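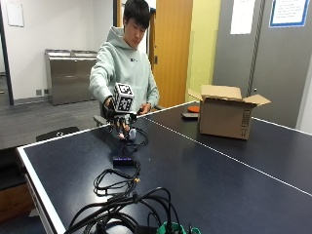 Why is there a line down the middle, Leilani Lyons asks, if the net already cuts the table in two? It is a good question, and the answer depends on how many people are playing.

A ping-pong table has white lines on a dark top. The lines along the edges show where the table stops. A ball that lands on an edge line is in. A ball that hits the side of the table, below the top, is out.

The thin center line is for doubles, when 2 people play on each side. The server must send the ball from the right half of their own side to the right half of the other side. In singles, you can forget about the center line.

Dark blue is a common color for the top. A white or orange ball shows up well against it, even when it moves fast.

The paddle has rubber on its face. Rubber grips the ball – that is how players make it spin.
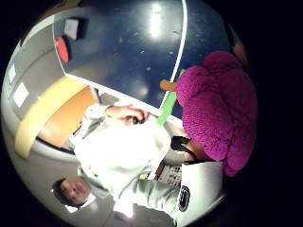 Does dust matter, though? Toshiko Yoshida says yes, and she has run the games club in Prustville for 7 years. Dust makes the rubber slippery, so the ball spins less. Wipe the table with a soft, damp cloth and let it dry. Wipe the paddle too – then put it in its case. Don't sit on the table or lean on it, even between games.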